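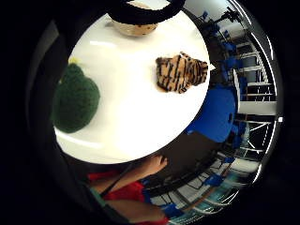

1/ PLUSH ROTATION, a thread for everyone who asked about the toy shelf at Brestbridge

Table first. Always clear a table. Floor = you find a toy in March that you lost in June

2/ we use the white round one by the blue chair. wipes clean, no corners for toddlers to meet with their foreheads. Shows every fingerprint tho. Every one

3/ tiger goes out, dark green fuzzy one goes out. I say broccoli, Otakar says bush, we have stopped discussing it

4/ what I look at for each: seams, eyes if it has eyes, tags. Squeeze the middle, if it crunches the stuffing's gone and it goes in the mending bag. Tiger is always fine. Tiger will outlive me

5/ washing. Pillowcase, knot it, cold, gentle, 45 minutes. NOT the dryer for anything fuzzy, I ruined a perfectly good rabbit from Plevard that way and it came out like a doormat

6/ stripes can bleed first time so wash stripy stuff alone. after that its fine with the others

7/ then back in the bin. One layer only. If you have to push, you have too many out and the rest go in the closet for 2 weeks. Kids treat them like brand new when they come back, works on my niece, works on everybody's niece
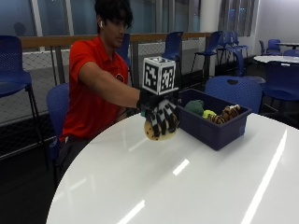 Dolores Nakamura
@dolores_tidies · 7h

8/ navy bin, the sloped-side kind. green at one end, tiger at the other, little yellow-green round one in the middle bc it rolls otherwise. Cookie goes in last, it's flat so it'll fit down any gap

9/ and yes you want the bin low enough that the stripes show over the rim. Kid sees tiger, kid goes to bin. A deep bin is just where toys go to be forgotten

10/ ppl asked where it's from. Brinivar outlet, the one behind the tile place, they had a stack by the registers. Plain plastic. I've hosed mine out in the yard plenty

11/ labels: tried them. Picture labels, word labels, colored tape. Peeled off by little fingers by lunchtime. Now its just "soft things go in the blue one" and that seems to be enough

12/ food plush with animal plush is fine!! I used to keep them seperate. The tiger kept ending up in the play kitchen anyway

ok have to run, books next time, the book bins are a disaster

Comments (4)

kadlec_mom: do you do anything about smell? ours has a bear that smells like soup

Dolores Nakamura: baking soda in a bag overnight, shake it outside. might need 2 rounds for soup

Otakar Paulík: it's a bush

tess.r: what size is the pillowcase, regular or king? my machine is tiny

Show more replies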